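Week three of teaching the arms to put furniture together

I promised an update once we had moved on from blocks, so this is it. Since Monday we have been working on the pole task at the Aston room. The job is to take a white plastic base, hold it steady with the left gripper, and bring the end of a long pole to the round socket with the right one. A child could do it. Getting it done by remote control takes more patience than I expected.

We drive both arms from a pair of handles, one for each hand, and the view comes from a camera between the two arms. Everything I do gets recorded, joint angles and gripper openings included, and each clean go counts as one demonstration. The Drarkerside people want 60 of them before they will train anything. By Thursday I had 18 that I was happy with.

The left hand is the dull one. You close on the base near the slotted part in the middle, press down a little, and then leave it alone. My habit is to keep fiddling, and the arm copies every bit of that. If I shift my weight on the stool the base creeps across the table, and then the right arm is aiming at a place where the socket used to be. I now rest my left elbow on a folded towel. 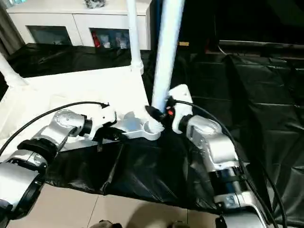

The right hand is where the time goes. The pole is long, so a small turn of my wrist becomes a big swing at the far end. I started out gripping it too high up and could not control the bottom at all. Moving the grip lower helped. So did coming in at a slant and straightening up late, which is how I do it with my own hands when I stop to think about it.

I threw out 8 attempts this week. Most of them were me hesitating over the socket for so long that the recording was mainly hovering. Salazar, which is what we call the recording software, has a trim button, but it only cuts the start and the end. The longest one I kept runs to 3,970 steps and I may still bin it.

One question I got after the last post was whether I can feel anything through the handles. No. I go by eye, and depth is hard to judge with white parts on a white table. I have asked if we can try a strip of coloured tape round the end of the pole, though that would mean starting the count again.

Next is the same task with the base turned round, so the socket is on the left. After that there is a shelf kit from Plastance still in its box. I haven't opened it yet.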